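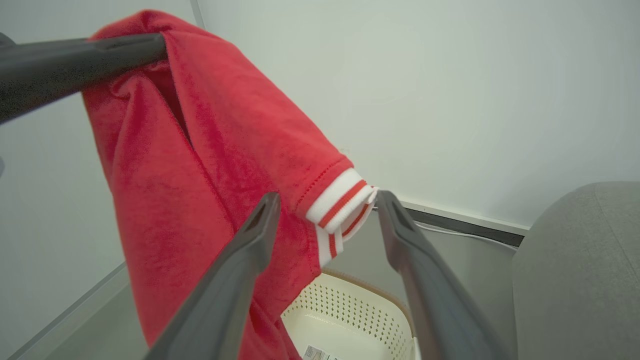
打印本页 | 用电子邮件发送

最后更新:2026年10月13日
阅读时间:10分钟

罗纹袖口先于面料老化

针织服装护理访谈

Mirela Godoy 在 Nillton 负责针织品的洗护与修复,经手的大部分是日常衣物:卫衣、开衫、校队外套、儿童套头衫。她的工作间分成收件、洗涤、平铺晾干和缝补四块区域,访谈在收件台旁进行,中途被取件的人打断过两次。

谈话从红白配色开始。Godoy 认为,红色大身配白色罗纹袖口,袖口上再加细红条,是收件里最需要先做检测的一类。“红色染料的浮色问题,大家都知道。容易忽略的是条纹。大身的红和条纹的红通常不是同一批纱,牢度也不一定一致。大身测过没有问题,条纹照样可能往白色罗纹里渗。”

她的检测方法很简单:取一块白棉布,用常温水浸湿拧干,压在衣服内侧缝份上,保持10分钟,然后看布面有没有转移的颜色。条纹处另做一次,用另一块布。两块布都干净,才进入正常水洗;任何一块有色,就单独冷水洗,不浸泡,洗完立刻用毛巾吸水。

“不浸泡这一条我会写在工单上,”她说,“有些人觉得泡一泡更温和。对这种配色,泡是最糟的处理。水不流动,染料就停在白色部分旁边。”

问到面料本身,她把绒感面和平纹面分开讲。表面带一点丝绒感的红色针织,光线下褶皱处颜色会明显变深,外行常误认为是污渍或者褪色不匀。判断时要把衣服提起来,让面料自然下垂,换一个角度再看。深色跟着褶走,就是绒毛倒向造成的;深色留在原处,才需要处理。

“我见过有人拿去污剂去擦一道折痕。擦完以后绒倒了,那一块是真的不一样了。”

绒面的恢复,她用蒸汽而不用熨斗底板。喷头与面料保持4厘米,顺着绒向走一遍,停下来等面料凉透,再用软毛刷刷。没凉透就刷,纤维会定在错误的方向。内面可以轻熨,垫一层布,袖口和下摆的罗纹完全不熨。

接下来谈到袖口。Godoy 把袖口视为整件衣服最早失效的部件。拉伸、摩擦、沾水都集中在这里,而罗纹的回弹依靠线圈结构,有些产品再加一点弹性纱。弹性纱一旦老化,外观上先表现为边缘外翻和波浪形。

她在收件时会检查三处:罗纹外沿是否平直,折回时是否能贴住,罗纹与袖身的接缝是否有断线。第三处要对着光看。接缝旁通常有一行小线迹,作用是压住缝份,断了一两针衣服照样能穿,但缝份会在里面立起来磨皮肤,顾客来投诉时说的往往是“衣服变硬了”。

“补那一行线迹,我用弹性线,针距与原来一致。线拉得太紧,袖口就套不过手掌;太松,洗两次就浮起来。先在废料上试,试到拉开时线不断、放开时不起皱为止。”

白色罗纹发黄或发灰,她主张局部处理。把袖口翻折到红色面料够不到的位置,用夹子固定,只将白色部分浸入中性洗剂溶液,轻压,不揉搓。漂白剂一律不用。“红条就在白罗纹上面,只有那么一点宽。漂白剂不会绕开它。”

关于更换整圈袖口,她的态度比较保留。配色罗纹很难找到一致的条宽和间距,她一般让顾客在两种方案中选:两只袖口一起换,或者保留原件只做加固。单换一只,她不接。工作间里有一盒拆下来的旧罗纹,按宽度分装,供应商 Porau 每年11月会寄一次样卡,她拿旧件逐条去比。能对上的不多。

Soledad Ochoa 在同一处做分拣,也参加了后半段谈话。她负责的是衣物进出筐的环节,即收件、称重、贴单和转运。这里使用硬质塑料筐,侧壁带孔。Ochoa 对筐的要求有两条:孔要密而小,内壁不能有毛刺。

“孔大了,细的扣子、拉链头、帽绳都会钻出去,往外提衣服时就挂住。针织品挂一下,可能就是一根抽丝。”新筐到货后,她会戴一只旧丝袜在手上,沿内壁和筐口摸一圈,袜子被勾到的位置用细砂纸打磨,再摸一次。

筐里的装载量也有规定。厚针织每筐不超过4件,折好后平放,袖子收在衣身里面。Ochoa 不赞成把卫衣卷起来放,理由是袖口会露在卷的外侧,抽取旁边的衣服时首先被拉扯的就是它。从筐中取衣服,她要求托住衣身两处,避免从一只袖子提起。

“干的时候提袖子,一次两次看不出来。湿的时候,整件衣服的水都挂在肩缝和袖口上,尺寸就变了。”

她顺便给出了一组车间自己的数据。一件400克的棉混纺卫衣,洗后脱水不充分时,重量可以接近翻倍。因此工作间规定先用毛巾卷压,再放到平铺架上,晾衣杆只用于已经干透、等待包装的衣物。平铺架上的衣服先对齐肩线,再把两只袖子摆成同样的长度,袖口用手拢回原宽,不拉直。

谈到悬挂,Godoy 与 Ochoa 的看法不完全相同。Godoy 允许半干的开衫短时间搭在粗而圆的横杆上,条件是横杆表面光滑,搭放位置在腋下线附近,时间不超过15分钟。Ochoa 认为这个条件在忙的时候执行不了。“搭上去的人和取下来的人不是同一个,没有人看时间。”两人目前的折中办法是在横杆旁放一个计时器,响了由离得最近的人去取。

标签的问题也花了一些时间。成分标与洗涤标字小,洗过多次后常常看不清。Ochoa 遇到无法辨认的标签,会在工单上写“未知”,不按手感猜成分。Godoy 随后用最保守的流程处理:常温以下、中性洗剂、平铺、不烘干。顾客若能提供购买信息,流程可以放宽。

“写‘未知’不丢人,”Ochoa 说,“写‘棉’然后缩了,就要赔。”

对于在家里洗这类衣服的人,Godoy 给的建议集中在洗前的准备。拉链拉好,衣服翻到内面,两只袖口各向内折一道,装入尺寸合适的网袋。网袋过大,衣服在里面拧成一股,与不装没有区别。洗剂用量取包装建议的下限,漂洗加一次。脱水选低速,结束后马上取出,抖松,沿接缝方向轻轻整理。

起球的处理排在完全干燥之后。她用手动剃球器,把面料平铺在硬板上,不绷紧,从大身中部往接缝方向推,到压线前停下。接缝旁剩余的毛球用小剪刀逐个剪。罗纹上不使用剃球器,凸起的线圈容易被刀网带住。

最后问到存放。Godoy 的做法是折叠,深色与浅色之间隔一层无酸纸,红白相拼的衣服在折叠时让白色袖口落在纸上,不直接压着红色面料。长期存放前必须洗净并放置一夜,确认接缝和罗纹厚处没有潮气。她检查潮气的位置是袖口与袖身相接的那一圈,用手背贴着试,觉得凉就再放一天。

下一件送检的开衫已经贴好工单,右袖口断线两针,条纹未见渗色,洗涤标一栏写着“未知”。

打印 | 电子邮件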